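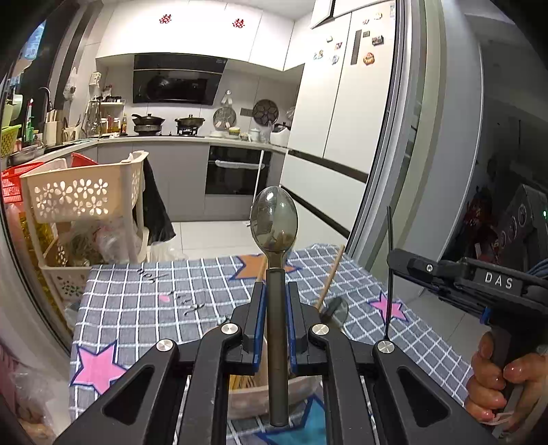

Brorico blue finger pads for hand-held grippers: review after two months

Posted 2023-12-20 in Grippers and Tools

I collect demonstrations at home with two hand-held grippers, one in each hand, at the dining table. The pads that I used before were plain black rubber from Demissie. They became smooth at the tips during the summer and I had to choose a replacement. I bought the Brorico set in blue and, for comparison, the softer Grirasmont foam pads. Both are cut for parallel jaws and both stick on with adhesive film. I paid for everything myself.

What is in the bag

The Brorico set has four pads, one spare sheet of film and a small card with instructions. The card is written clearly, but the drawing shows a different jaw from mine, so the first time I put one pad upside down. The upper side has a very fine texture that you feel with your nail better than you see it. If you put it on wrong, peel it slowly and use the spare film.

The adhesive needs one night before you load it. I was impatient with the first pair and the left pad moved a little. With the second pair I waited, and it has stayed in place.

Objects I tried

My tasks are kitchen tasks, mostly things with handles and thin things. Spoons were the reason I wanted new pads. A plastic handle is light and slippery, and when the bowl of the spoon touches food there is a turning force that old rubber does not resist well. The Demissie pads let the spoon rotate when I scooped something thick. With the Brorico pads the handle mostly keeps its angle, and I can scoop and carry without squeezing to the end of the trigger. If the handle is greasy it will still rotate, only later.

The Grirasmont foam is better on the first day. It closes around the handle very nicely and I almost stopped the test there. After one week it had a permanent groove in the middle, and thin objects then fell into the groove and leaned to one side. For cups and fruit it would be a good choice. For my tasks it is too soft.

Thin sticks are the hardest test, in my opinion. Chopsticks and skewers have very little surface to hold, and when the pads are not parallel the stick tilts as soon as you lift.
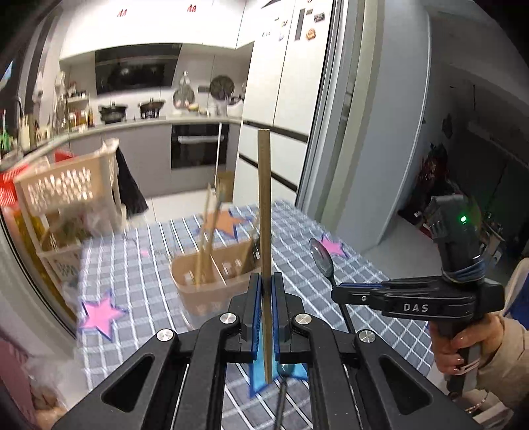
A thin wooden stick held upright in the blue pads.

The Brorico pads are quite firm, so any error in the jaw alignment is transferred directly to the object. I had to loosen one pivot screw and set the jaws again before the sticks would stand straight. This is work for 5 minutes, but the card says nothing about it and a beginner may think that the pads are defective.

Wear

My logging program, Malla, saves each time the trigger closes. The first pair of pads has now 3457 closings. The texture at the tips is a bit more shiny than on the spare pads, and the edges are still clean. The Demissie rubber was visibly worn much earlier than this. I cannot give an exact number for it, I did not use the logger then.

Cleaning is easy. I wipe the pads with a damp cloth and a drop of dish soap. Oil should be removed the same day. I once left it until the next morning and the pads felt slippery until I had washed them two times.

Color and camera

I did not think about the color before I ordered. Blue is easy to separate from wood, food and black metal, and when I check the recordings I find the contact point faster than with black rubber. With blue objects it is of course the opposite. My tablecloth has a blue star on it, and near this star I sometimes have to look twice.

What I do not like

The pads are sold only in sets of four. I use the right gripper much more, and its pads will be finished first. The shop also took 11 days to send them, with no message during this time. And the bag cannot be closed again, so the spare film collects dust. I keep mine in an envelope.

Which one to buy

For handles, sticks and other thin things I recommend the Brorico pads, if you are ready to adjust your jaws. For round and soft objects take the Grirasmont foam and plan to change it often. I have ordered a second Brorico set already and I will update this page in May with the new number from the logger.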